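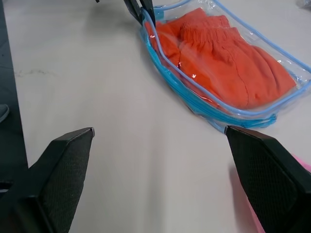 Keeping a Small Archive: Paper, Labels and the People Who Ask
Speaker notes, Elínborg Þorgeirsson
Flolness Local History Day, 6 September 2006

Opening

Thank the Flolness people for the room. Say who I am: I look after the records of the old Tomitz shipping office, three days a week. I trained as a bookkeeper and learned archive work on the job. Most of what I will say applies to any collection that fits in one or two rooms.

Ask for a show of hands: who has a collection with a full list? Who has a partial list? Who has a list that was typed by somebody who has since left? (Usually a laugh here. Wait for it.)

The talk is in four parts. What came in, how we sorted it, how we label it, and what happens when people write to us. Questions at the end, but stop me if I use a word you don't know.

1. What came in

The Tomitz office closed and the papers went to a storage unit, then to a church basement, then to us. We received 258 boxes. They were all sizes: wine cartons, banana boxes, two suitcases. The delivery took a whole day and the boxes were stacked in the order they came off the truck, which had nothing to do with the order they had been in at the office.

Main point for this part: write down what you receive on the day you receive it. I did not do this well. I wrote down the number of boxes and a word or two for each one. "Ledgers." "Letters." "Misc." There were a lot marked misc. I should have copied whatever was written on the outside of every box, even when it looked like nonsense. Several had a letter and a number in blue crayon. We threw out the banana boxes in the first month. Later I found a sheet in one of the ledgers that explained the crayon marks. They were shelf positions from the office, so they would have given us the original order for nothing.

Tell them: keep the old boxes until the list is done, or at least copy down the marks.

2. Sorting

Explain original order in one minute. If the office kept its letters by ship, keep them by ship. Don't put them by date because you like dates. The way the office filed things tells you how the office worked, and people who come in later will want to know that.

Our groups, read slowly:
Ledgers and cash books
Letters in
Letters out (press copies, very faint)
Crew papers
Insurance and claims
Plans and drawings
Personal papers of the Delov family, who ran the office toward the end

The Delov papers were the hard part. They were mixed in with the business letters, often in the same bundle. Old Mr. Delov would answer a letter from a coal merchant and a letter from his sister on the same morning and tie both up together. I left them together and put a note in the list under both groups. A colleague thought I should have split them. We still disagree, and I would like to hear what the room thinks.

Mention pins and clips. Brass pins we mostly leave. Rusty steel ones come out. Take them out flat on a table, with a thin piece of stiff plastic slid under each side of the pin, and don't pull. If the paper has stuck to the rust, leave it for somebody who knows more than you do.

Clean hands for paper. Gloves for photographs. People expect cotton gloves for everything, and I have torn more pages in gloves than without.

3. Labels

This is the part I get the most letters about, so take it slowly.

Every folder gets a number in soft pencil, top right corner, on the folder and never on top of writing. The number is the group, then the box, then the folder. That's all. My first system also had the year and a letter for the size of the paper, and it fell apart as soon as something ran over two years.

Pencil only. A printed sticky label will come off. I have a jar at work with the ones that have dropped off since February. If someone in the room sells sticky labels, I apologize.

The list itself is on the computer and also on paper. The paper copy is printed again each time a group is finished. It lives in a binder by the door and visitors use it more than the computer.

Costs. We had a grant of 600 for folders and boxes and spent it all in the first year. I bought 500 folders, thinking that would last, and it covered the ledgers and part of the letters. Buy the boxes first. Folders can be bought a pack at a time, but boxes from two different batches may not stack, as I learned with our second order.

Suppliers: I am not going to recommend one. Ask for a sample and leave it on a windowsill for a few weeks. If it yellows, send it back.

4. People who ask

We had 47 written requests last year. Most were family history. A grandfather sailed on a certain ship, and is there anything with his name on it?

Read the Ververidis letter (in the folder, green tab). A woman wrote asking about her great-uncle, surname Ververidis, a ship's cook. The crew papers had him under three spellings, one of them with a W. Searching for the right spelling found nothing at all. I found him by the ship and the year and then reading down the column. It took one afternoon.

From that I changed the way I write the list. I now copy the name as it is on the paper and put the usual spelling after it in brackets. With a name like mine I should have thought of that sooner. My own gas bill has had it four different ways.

How to answer when there is nothing. Say what you searched, so that the next person doesn't have to search it again. Keep a copy of your answer. We file ours by surname in a plain shoebox and about one letter in every batch turns out to be a cousin of somebody already in it. Ask the first person before giving their address to the second.

Charging. We don't charge for looking. We charge for copies and postage. If a request would take more than a day, I write back and ask them to visit.

(If time is short, skip the next bit.)

Scanning. Everyone asks. We scan the crew papers only, as they are the most handled. The rest can wait until the list is finished. A scan without a number is a picture of a page, and you will not know which box to put the page back in. Name the file with the folder number and check a few against the folder before you go home.

Closing

Go back to the show of hands. For those with a partial list: pick one group, finish it, print it. Then the next.

Handouts are on the chair by the door, the numbering sheet on one side and the sample reply letter on the other. Take two if you have a colleague who couldn't come.

Questions. Likely ones: mold (keep it separate, bag it, phone someone), silverfish, and whether we take donations. Yes, if it is about shipping and if they ring first.

Collect the green folder before leaving. Bus is from the stop across the road.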